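원목 도마 오일 다 날아간 것 같은데 다시 먹여도 될까요? (블록 놀이판으로 쓰는 중)
주방·살림 이야기 > 질문방

감자전두장
안녕하세요, 눈팅만 하다가 처음 글 써요. 프룰트게이트(Prultgate)에서 산 단풍나무 도마가 하나 있는데요, 좁은 나무토막을 줄줄이 이어 붙인 그 부처블록 스타일이에요. 두께가 꽤 있어서 칼질할 때 안 밀리고 좋았는데, 너무 무거워서 설거지할 때마다 손목이 나갈 것 같더라고요ㅠㅠ 결국 얇은 걸로 갈아타고 이건 은퇴시켰어요.

버리긴 아깝고 해서 요즘은 애 블록 놀이판으로 써요. 색깔별로 짝 맞추기 하는데 바닥에서 할 때보다 훨씬 오래 앉아 있네요! 판이 딱 정해져 있으니까 블록이 여기저기 굴러다니지도 않고요. 도마를 물로 씻은 지도 한참 됐고 오일은 작년에 한 번 바른 게 끝이에요. 표면에 긁힌 자국이 살짝 있는데 이 정도면 사포질부터 해야 하나요, 아니면 그냥 오일만 발라도 되나요?
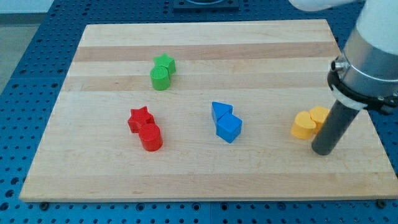 자한기르 우딘
사포질은 안 하셔도 될 것 같은데요. 칼자국이 깊어서 손톱이 걸리는 정도면 모를까, 흐릿한 자국은 오일 먹이면 거의 안 보여요. 저는 미네랄 오일 얇게 두 번 바르고 하룻밤 세워 둡니다. 눕혀 두면 밑면이 안 말라요.

밥솥두개
저는 반대요. 은퇴한 도마면 400방 정도로 한 번 쓱 밀어 주는 게 좋아요. 전에 칼질하던 도마잖아요. 김치 썰고 고기 썰고 하던 판에 애가 손 대고 노는 건데 저라면 찝찝해서 못 둬요.

감자전두장
헉 고기는 안 썰었어요ㅋㅋ 빵이랑 과일 전용이었어요. 그래도 그 말 들으니까 좀 신경 쓰이긴 하네요...

이아라
파트와리(Patwary) 오일 써 보신 분 있어요? 묻어가는 질문 죄송해요. 견과류 오일 섞인 건 알레르기 있는 애들한테 안 좋다고 들어서 성분표를 봐도 잘 모르겠더라고요.

자한기르 우딘
@이아라 제품마다 다르니까 판매처에 물어보는 게 제일 빨라요. 저는 그냥 식품용 미네랄 오일만 써요. 500ml 한 통 사면 진짜 안 줄어요. 도마에 주걱에 나무 숟가락까지 다 발라도 아직 반 넘게 남았어요.

사비나
짝 맞추기 좋아하면 종이에 색 동그라미 그려서 판에 올려놓고 해 보세요! 우리 애는 색 맞추기 한참 하더니 어느 날부터는 모양으로 모으겠다고 고집을 부려서ㅋㅋ 별은 별끼리, 기둥은 기둥끼리. 색으로 다시 하자고 하면 울어요. 그냥 뒀어요.

감자전두장
@사비나 오 모양으로 모으는 건 아직 안 시켜 봤어요. 내일 해 볼게요!

차민다
근데 꼭 원목이어야 하나요? 플렉스 뭐더라, 플라벡스(Flavex)에서 나오는 플라스틱 쟁반 쓰면 가볍고 막 씻어도 되고 관리할 게 없는데요. 도마 두께 있는 거 발등에 떨어지면 큰일나요. 저희 집은 한 번 떨어뜨려서 마룻바닥이 파였습니다. 애가 혼자 들려고 하기 전에 바꾸세요.

밥솥두개
쟁반은 블록 놓을 때 소리가 너무 커요. 아랫집에서 올라옵니다.

차민다
쟁반 소리가 아랫집까지 가나요? 저희는 2년째 쓰는데 한 번도 그런 적 없어요. 도마 떨어뜨리는 소리가 더 크겠죠.

밥솥두개
안 떨어뜨리면 되죠ㅎㅎ 그리고 나무는 감촉이 달라요. 이건 취향이라 더 안 싸울게요.

자한기르 우딘
무게 걱정되면 밑에 미끄럼 방지 패드 깔고 상 한가운데에 두세요. 가장자리에만 안 걸치면 애 힘으로는 잘 안 밀려요. 그리고 오일 바른 직후에는 블록 올리지 마세요. 겉에 남은 기름이 장난감에 묻어서 끈적해지면 닦느라 고생합니다. 제가 해 봤어요.

감자전두장
패드 좋네요, 서랍에 남은 거 있어요. 그럼 일단 마른 천으로 닦고, 사포는... 아 고민되네. 고운 걸로 윗면만 살짝 하고 오일 두 번 갈게요. 옆면도 발라야 해요?

자한기르 우딘
옆면이랑 밑면 다요. 윗면만 바르면 한쪽만 습기를 먹어서 휠 수 있어요. 특히 잘린 결이 보이는 쪽은 오일을 쭉쭉 빨아들이니까 거기는 한 번 더 발라 주세요.

밥솥두개
이건 동의합니다. 사포질도 결 방향으로 하셔야 해요. 동글동글 돌리면 자국 남아서 오일 바르고 나면 더 잘 보여요. 가루는 젖은 행주로 꼭 닦고 완전히 말린 다음에 바르시고요.

감자전두장
(화요일 밤 추가) 사포질 끝내고 오일 1차 발라서 베란다 쪽에 세워 놨어요. 색이 확 진해져서 깜짝 놀랐어요! 줄무늬가 훨씬 또렷해졌네요. 애는 판 어디 갔냐고 계속 찾고요ㅋㅋ

이아라
저 파트와리에 문의 넣었는데 아직 답이 없어요. 답 오면 여기 남길게요.

사비나
2차까지 하고 며칠 말리세요? 저도 주말에 하려고 창고에서 도마 꺼내 놨어요.

자한기르 우딘
저는 이틀이요. 손으로 문질러서 안 묻어나면 써요.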